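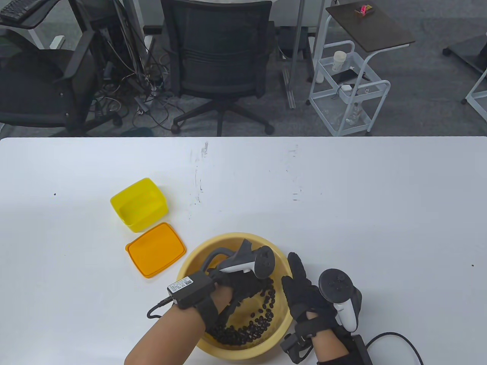

Wenche Wallin asks whether the overnight soak is really worth the trouble, or if it's one of those things we all do for no better reason than that our mothers did. Wenche, I started typing you a reply and it got away from me, so everybody gets it. Pour something warm.

Short version: I soak. I have gone through seasons of not soaking (one entire winter, out of pure stubbornness) and I came back to it. You can cook dried beans straight from the bag and they will get soft in the end. But supper is at six in my house, and "in the end" doesn't sit well with the people at the table.

I do 11 hours. I put them in water when I've finished the dishes and I deal with them in the morning before I've found my glasses. If you go a few hours over, no harm done, just put the bowl in the fridge if your kitchen runs hot. I once forgot a batch until the second evening in July and the smell was educational.

Salt in the soaking water, yes! I was raised to believe salt would turn them to gravel, and I passed that on to at least two sons-in-law with great confidence. Sorry, boys. A good spoonful in the soak and the skins come out so much more tender. They hold together too, and you don't get that pot of floating skins that looks like confetti after the rain.

What does keep them hard is acid. Vinegar, tomatoes, lemon, all of it goes in late. My grandmother's brown beans are sweet and sour, with vinegar and dark syrup, and the year I first made them on my own I put everything in at the start to save myself a step. We ate at a quarter to ten. Stellan had a sandwich at eight and pretended he hadn't.

Her recipe, by the way, is written on the back of a feed store receipt and reads in full: beans, water, cook, syrup, vinegar, taste. I have been trying to fill in the blanks for most of my adult life. I think she would find the length of this thread very funny.

So, what I do now. 800 grams of dried beans for a big family pot, with plenty left to freeze. (I weigh them. I'm a cups person for everything else, but she had a metric scale, and so I have one too, and that's as much as I understand about it.)

Drain, rinse, fresh water a couple of inches over the top. Bring it up to a real boil and leave it boiling hard for ten minutes before you turn it down. Please don't skip that with red kidney beans especially, they can make you properly sick if they're only warmed through. If you use a slow cooker, boil them on the stove first and then move them over.

After that it's a low simmer, lid a little crooked. Bay leaf, half an onion, and that's all until they're soft. I taste five beans from different parts of the pot, and if even one of them is chalky I go sit down again.

Then the syrup, then the vinegar, a little at a time, back and forth. I can't give you an amount and I've stopped feeling bad about it. Every bottle of vinegar is different, and so is every Uncle Stellan.

Jasper Geerts wrote to say his never soften, no matter how long he leaves them, and he's up at 3000 feet. Jasper, that will slow you down some, water boils cooler up there. But I'd look at the age of the beans first. Where did you buy them, and was there dust on the bag?

Old beans are the real heartbreak. I had a sack from the closing sale at Fagerlund's, beautiful things, and I simmered them from lunch until the late news and they could still have gone in a slingshot. You can't see it by looking. They just sit there being handsome.

A pinch of baking soda in the soak will help with old beans or hard water. A pinch! More than that and they taste like a swimming pool, and they'll go to mush on the outside while the middle is still thinking it over.

And store them with a lid on, somewhere dark, with the month and year you bought them on a bit of masking tape. I'm a bit of a preacher about the masking tape. My daughter says that when I go she'll find a piece on me.
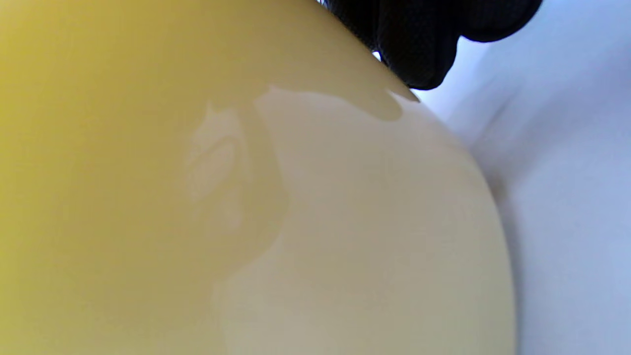
Yellow going over into cream.

Where was I? The supper. I should explain for anyone new here why I have so many opinions. Every December we put on a bean supper at the hall in Ekanside, and for a good many years now I've been the one standing over the pots. We feed 50 when the roads are clear and fewer when they aren't, and it has never once gone exactly as planned.

One year the power went out with the beans an hour from done. Ingegerd Solheim drove two pots home to her wood stove with the seats down and a quilt wrapped around them, and she drove so slowly that a neighbor pulled up alongside to ask if she was all right. The quilt still smells of bay leaf. She won't hear of washing it.

Big pots need more stirring than you'd think, and from the bottom, gently, with something flat. If it catches, do not scrape! Lift the good beans off the top into another pot and leave the burned layer where it is. You'll be amazed how little of the taste comes along if you leave it alone.

Leftovers: they thicken overnight, so loosen them with a splash of water when you heat them up. Cold on rye bread with a slice of raw onion is my breakfast the morning after, and I'll be taking no questions on that. They freeze very well for three months or so. Flat in bags, so they thaw while you're hunting for clean napkins.

Save the cooking liquid from plain beans, too. I poured it down the sink for years and I could weep. It's soup already, near enough. An onion, a carrot, whatever is going limp in the drawer, and you've got lunch.

Somebody asked about canned. Of course you can use canned! Rinse them, warm them in a bit of syrup and vinegar and butter, and sit down at a decent hour. I do it myself on tired evenings and my grandmother has not come back to scold me yet.

Wenche, to get back to your question, try it both ways with beans out of the same bag and tell me what you find. You've always been more patient with that sort of thing than I have, and if you come down on the side of not soaking I'll read it with an open mind and probably go on soaking.

One more, I forgot the pork. We have it fried crisp on the side so the ones who don't eat it can leave it be. Start it in a cold pan. Okay, the dog wants out, more tomorrow if anyone's still reading.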